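Last updated: 21 June 2022

Skatura board > Manipulation > Does shuffling the clutter help, or just the pan?

mamani_rig
Right, so I finally got the messy stove runs done with the Stenance policy. Same kitchen, same stuff on the cooktop, and the question is whether training on clutter buys you anything over training on a clean stove. Three from the stove set:

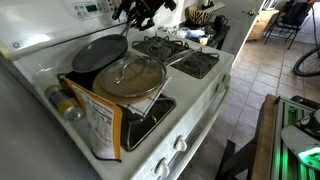
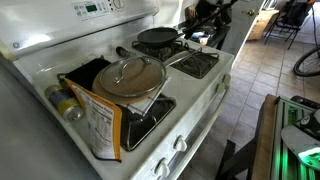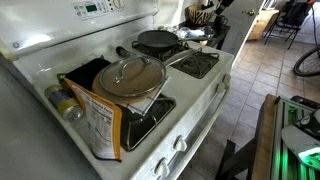 Glass lid, frying pan and food package on the range, all three views.

Short version – 2394 demos, half cluttered, half clean, and the cluttered half wins on lid grasps by up to 20 points. I was pretty chuffed with that.

trosdale_tim
Nice numbers, but I don't buy the comparison yet. Your clean half has the lid sitting flat on the pan, doesn't it? With a cutting board and a towel in the pile it's a different grasp altogether. You might be measuring lid height.

mamani_rig
Fair. The clean half is flat, yes. I did check height on seven held-out placements and the gap held, but seven is seven.

knobturner
Disagree with Tim a bit. Lid height IS clutter as far as the policy's concerned. What would bug me more is the glass. Our depth goes to mush on anything clear, so I'd want to know if it's just keying off the looped handle.

trosdale_tim
Then mask the handle and rerun it! If it still finds the lid I'll shut up.

mamani_rig
Can do. I've only got two seeds so far, so I'll add the masked runs to the next batch and post the lot, good or bad. Does anyone keep the colour jitter on for this sort of thing? I turned it off in March and never went back.

knobturner
On, but low. White enamel goes weird if you crank it.

trosdale_tim
Off for me. Shift the package somewhere else while you're at it, the orange is a pretty handy landmark.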